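## Sorting small parts without losing your mind

I kept my spare boards and odds and ends in coffee cans for years, and I can tell you that a coffee can is a fine place for coffee. You end up tipping the whole thing out on the bench every time you want one little piece from the bottom, and then half of it rolls under the vise! What finally cured me was switching to plastic bins, the kind with a good wide lip you can get your fingers under, and giving each kind of part a bin of its own.

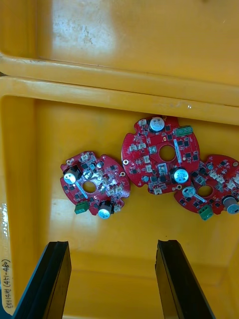
Labels are where most of us go wrong (me included, for longer than I'd like to say). Masking tape dries up and drops off, and a marker straight on the plastic is a nuisance when you change your mind. I like a strip down the side of the bin, written by hand in whatever language you think in, with the number range at the end. "(451-480)" in parentheses is plenty, and you can match it to your notebook without lifting a single part out. Bright yellow is a good color for red circuit boards too, as they show up nicely against the floor of the bin, even the small ones.

Go easy on how much you put in. Boards with tall capacitors don't like being piled up, and the pins on the back of one will scratch the face of the next. I lay mine in one layer, and if they have to overlap a bit I slip a piece of antistatic foam between them. Ordinary packing foam and grocery bags can build up static, so save those for the screws and brackets.

Sebastián Acuña wrote in to ask about dust. A soft, dry, antistatic brush is all I use, every Wednesday evening with the radio on. Wipe the bins out separately with a damp cloth and a drop of dish soap, and let them dry overnight before the boards go back in.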